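10 March 2023

Dye bench, second Tanier batch

Carried on with the walnut ink for the map labels. The Tanier husks have been soaking in the lidded bucket and the liquor is now dark enough to work with. Strained it through old sheeting into the wide pan and took it down slowly on the small ring to 900 ml. It smells like a wet shed but there's no mould on it.

Split it between two jars. Jar A plain, jar B with a pinch of iron. Both have the same amount of gum arabic, dissolved first in a little warm water. Last time I tipped the gum in dry and spent the afternoon picking lumps off the sieve, so don't do that.

Brushed both out on the Bassi paper and on the cheaper Rurkia. Notes after an hour:

A on Bassi: warm brown, crisp edge, slightly shiny where it pooled at the end of the stroke.
B on Bassi: nearly black with a grey edge. Good with a dip pen, a bit scratchy with the brush.
A on Rurkia: feathers badly. Not usable for lettering.
B on Rurkia: feathers less, but it shows through on the back.

Gemma Carbone thinks the Rurkia sheet would behave if it were sized first. She has gelatine left over from the bookbinding and will do 2 sheets, one coat each, hung overnight. I'm doubtful but it costs us very little. If it works we can keep the Bassi for the finished labels and practise on the other.

pH strips: A came out a little acid, B more so. Expected with the iron. I don't want B on anything that has to last, so for the archive boxes it's A only. Wrote this on the lid as well.

Lettering test on the Bassi with the Stultik nib, 30 small labels' worth of text, no reservoir. The nib needs dipping every four or five letters and the colour goes pale towards the end of each dip. Slower strokes help. Gemma's hand is steadier than mine on the narrow capitals, mine is all right on the numerals. Shelf mark 2067 took me three goes and the last one is fit to use.
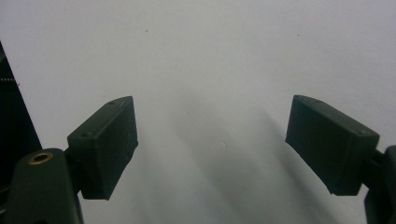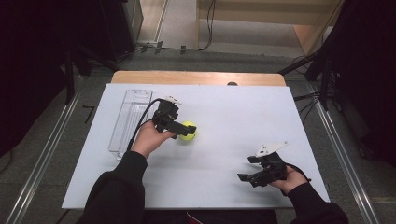
Swatches for the window test are cut and the left half of each is covered with black card. They stay up until July and get checked against the set in the drawer. The weak point is still judging the brown by eye under the bench lamp, which pulls everything towards yellow. I want a fixed set of things to look at beside the swatches, always the same ones, so we can tell when the light has shifted and the ink hasn't. A white board like the one on the wooden table would do for the ground, and a tennis ball in that yellow-green would be a fair check at the bright end. For the dark end a strip of the black card will do.

To do: more husks in to soak, rinse the sieve, order gum, ask Gemma how thick she made the gelatine. Jar A is on the top shelf at the back. Jar B is by the sink with tape round it.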